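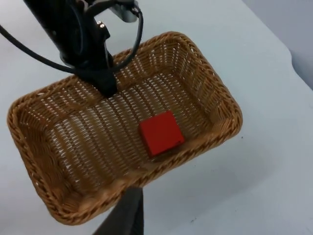
A rectangular wicker basket with a braided rim.

How to clean and repair wicker baskets

Guidance for lenders and borrowers of household items, Drosbridge Lending Store

Wicker baskets lent by the store should be cleaned at least twice a year and before any period of storage. The steps set out on this page apply to unpainted willow and cane. Painted or lacquered baskets should be taken to the Tirnodholm workshop, where the finish can be tested first.

What you will need

A soft brush, such as a clean paintbrush
A vacuum cleaner with a brush fitting
Two cotton cloths
A bowl of lukewarm water with a few drops of mild washing-up liquid
Small, sharp side cutters
Wood glue and a cocktail stick
Clothes pegs

Removing dust

1. Empty the basket and take out any lining. Linings are washed separately.
2. Turn the basket upside down over newspaper and tap the base with the flat of the hand.
3. Vacuum the inside on the lowest setting, following the direction of the weave.
4. Use the soft brush on the rim and in the corners, where dust settles between the strands.

Washing

1. Dip a cloth in the soapy water and wring it out well. Do not soak the basket or hold it under a tap.
2. Wipe the outside, then the inside, a small area at a time.
3. Wipe again with the second cloth and clean water.
4. Stand the basket on its side in a shaded, airy place overnight. Radiators and hairdryers must not be used, as fast drying splits the cane.

Treating mould

Light surface mould may be brushed off out of doors. Wear a mask. Wipe the area with equal parts white vinegar and water, and dry as before. If the marks return, label the basket "Hold" and hand it in at the desk.

Securing a loose strand

1. Dampen the loose end and leave it for ten minutes.
2. Tuck it back under the nearest upright, following the original pattern.
3. Apply a little glue with the cocktail stick and hold in place with a peg until set.
4. Trim any sharp end close to the weave.

Broken uprights and damaged handles should not be repaired at home. Complete form 146 and attach it to the basket.

Storage

Keep baskets off the floor and out of direct sunlight. Do not stack heavier items inside them. Baskets returned in April are kept on shelf 51 until checked.

See also: Caring for wooden trays; Washing cotton linings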